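Share 334 | Comments 7
Reading time: 3 minutes

The Felt Table, in June

Welcome back to the gallery! If you've been following along you'll know that Sibel Şimşekoğlu and I have been sorting out the craft room at Iltora, shelf by shelf and drawer by drawer, and that we keep finding things we had completely forgotten we owned. There were cloths folded inside other cloths, brushes standing in jars with no labels, and one cookie tin that held nothing but string (good string, though, so it stayed).

Our way of doing it is slow and I won't pretend otherwise. We bring a small batch to the big blue table, spread it out where we can see it, and talk about each piece far longer than it deserves before deciding where it should live. Sibel likes to put things together by what they're made of. I like to put them together by what you'd reach for in the same hour, so that a sponge ends up beside a brush and a cloth is never far from either one. We've agreed to let her have the shelves and me the drawers, and so far the peace has held.

Tuesday's batch was one of my favorites, a real mix of playthings and cleaning things and odds and ends.

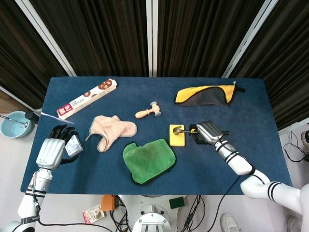 Brush to the yellow sponge, with the pink towel, the green cloth and the little toy hammer still out on the blue felt.

I have a soft spot for that hammer, with its light wooden handle and gray-blue head. Small toys like this always go missing in a big box, so I've given it a place in the top drawer, near the front, where small hands can get to it and where I can get to it too, if I'm being truthful about who plays with these things.

The green microfiber cloth is the sort I'd happily own a dozen of. It lies nice and flat, the black edging is neat, and it folds down to almost nothing. The pale pink towel is another story — I do love the color, and the beige hem is so pretty, but I have never in my life met a towel that wanted to stay folded less. Sibel says to roll it. I've rolled it twice now and I remain hopeful.

Then there's the pouch at the back with the bright yellow front. We went back and forth on that one for most of a pot of tea! I wanted it for pencils and Sibel wanted it for the sewing odds and ends, and for now it's going on the hook by the door until one of us gives in. The long white box with the cookies or donuts printed on it will go on the high shelf, lying down, next to the gift wrap.

Next up are the ribbons and the paper drawer, and I'm told there is a bag of buttons coming that needs two people to lift. Do leave a note below if you've got a good way of storing sponges, as I'd dearly love to hear it.

Mwanaisha Were

621 views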